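Pustbridge College

From the Open Campus Handbook, the encyclopedia students write for each other

Pustbridge College is a small residential college attached to the university at Prasia. It has 2343 students on its books if you count the part-timers, and I do count them, having been one for my first year. I've been looking after this entry for a while now, so if something is wrong it's probably my fault (please fix it, that's what the edit button is for!).

History

The college started out as a teachers' training school in a rented hall near the river. It moved up the hill when the hall flooded, then got absorbed by the university, and for a long stretch it was known as the Hill Annexe, a name you'll still hear from older graduates. The present name comes from the footbridge at the bottom of the grounds. I've read two different stories for how the bridge got its own name and I don't trust either of them, so I've left them both out.

Women were admitted from the very beginning, as most of the trainee teachers were women. Men came later and in small numbers, and the old dining hall still has their names painted up on one short board by the door.

The Ramanauskas Bursary

This is the thing most people come to this page for, so I'll try to get it right. The Ramanauskas Bursary pays college fees for nine students a year, plus a book allowance. It's open to first and second years in any subject. You apply through the college office, and applications close at the end of March, which catches out a lot of people who assume it follows the university's own scholarship dates. Put it in your calendar now!

There's a short written statement and then a chat with 2 fellows of the college. Mine was pretty relaxed and mostly covered my plans for the summer, though a friend in the same round got grilled on her marks, so I'd prepare for both.

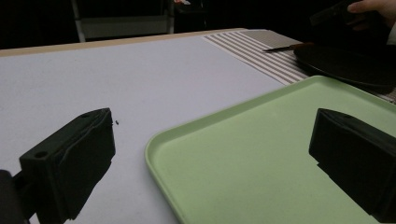
Buildings and grounds

The main building is red brick with a slate roof and a clock that runs slow. Behind it is Plukivberg House, the newer residence, which has 30 single rooms and the only decent kitchen on site. The ground floor rooms are colder but you get the garden right outside your window, and I'd take that trade any winter.

The library is on the first floor of the main building. It's strong on education and local history and fairly thin on everything else, so science students tend to walk over to the central library. Borrowing is on the honour system after the desk closes: write your name and the title in the book, and bring the thing back.

College life

Formal dinner is held once a fortnight during term. Gowns were dropped years ago, although a few people still wear them for fun. The choir takes anyone who can hold a tune, and the rowing club takes anyone at all (I lasted a month).

The college magazine comes out each term and is always looking for writers. Back issues are kept in the library, in the grey cabinets next to the stairs.

See also

Hill Annexe
Prasia footbridge
Plukivberg House room ballot

Last checked March 11, 2018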